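Data > Tableware and linens > Wurkel Round Tables

# Wurkel Round Tables, version 2

Filed under: tableware, linens, small tables, data cards

## Summary

Wurkel Round Tables is a set of 419 records of dishes on small round tables. Each record covers one table at one moment: what is on the top, where each piece stands, and what the table is covered with. The set is kept by Firnuvix and is meant for work on table layout, dish spacing and cloth fit.

Version 2 replaces version 1, released in December. Record numbers have changed and should not be mixed between versions.

Last edited 8 Jun 2025.

## What is in a record

Every record has a still picture and a short text file with the same number. The text file uses these fields:

- table_shape: always "round" in this version
- cover: "bare", "runner" or "full cloth"
- cover_color: plain color word
- cover_edge: "straight", "scalloped" or "other"
- pieces: one line per dish
- contents: "empty", "partly filled" or "full", one per dish
- seat_side: the side of the table the seated person faces

Lines under pieces run from the far side of the table to the near side. If two dishes are level, the left one comes first. Left and right are always taken from the seat.

## Dishes

Bowls make up most of the set. Plates and cups are present but thin, and anyone who needs even coverage should sample by dish type first.

A dish is called a bowl if its wall rises all the way around and it has no handle. Depth is a separate tag, "shallow" or "deep". The line between the two was drawn by eye, and some middle-sized bowls could go either way. They keep whatever tag they got first.

Finish is written as a color plus a surface word, for example "white, glossy" or "tan, metallic". Do not read a material from it. Material was dropped in version 2 after too many entries turned out to be guesses from color alone.

## Cloths

197 records have a full cloth. Strazds supplied most of the cloths and Grillov the rest. The supplier is not recorded per table.

Full cloths hang past the edge of the top. On a round table the overhang gathers into folds, and the fold line can hide the true edge of the top. For this reason positions are given against the visible outline of the covered table. Users measuring the gap between a dish and the edge should treat covered and bare tables as separate groups.

Bright cloths are common. Lime green gives a clean outline against a pale floor and works well with tan or white dishes. Glossy cloths and thin white cloths were harder to label and account for most of the corrections between versions.

## Layouts

No layout was copied from a dining guide. Dishes may be grouped, spread out, or set in a loose line toward the seat. There is no requirement that a layout be symmetrical or that it leave room for cutlery.

Rooms were left in normal use. Other people, desks and floor markings may be visible past the table. They are not labeled, and pieces on any second table are ignored.

## Labeling

Each record was labeled by 2 people working apart. Where they disagreed on the order of pieces, the picture was checked again and one order was kept. Disagreements on color were settled in favor of the plainer word.

## Known problems

- Overhead light leaves streaks on glossy floors, and on a few records the streaks run up to the cloth hem.
- Metallic finishes shift in color with the light. The same bowl may be "tan" in one record and "gold" in the next.
- 4 records have a cover_edge of "other" with no note. They will be fixed or removed.
- Stacked dishes are entered as one piece with the tag "stack".

## Worked entry

A full entry for a covered table reads as follows.

cover: full cloth
cover_color: lime green
cover_edge: scalloped
pieces: bowl, shallow, tan, metallic
pieces: bowl, shallow, tan, metallic
pieces: bowl, shallow, tan, metallic
contents: empty, empty, empty

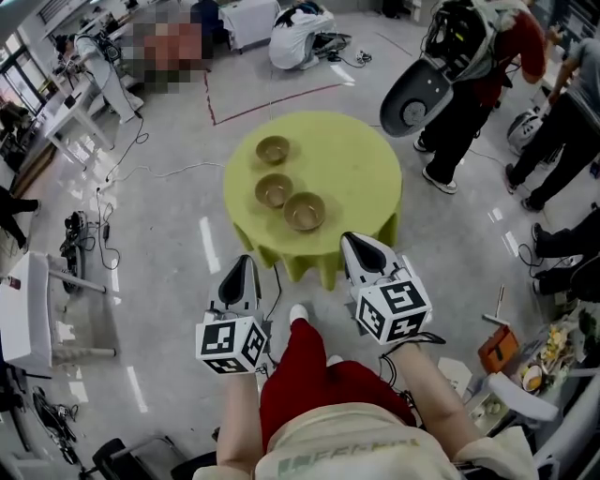
Repeated lines are kept even when the dishes match, so that the order under contents still lines up with the order under pieces.

© Firnuvix | Contact the data desk | Back to top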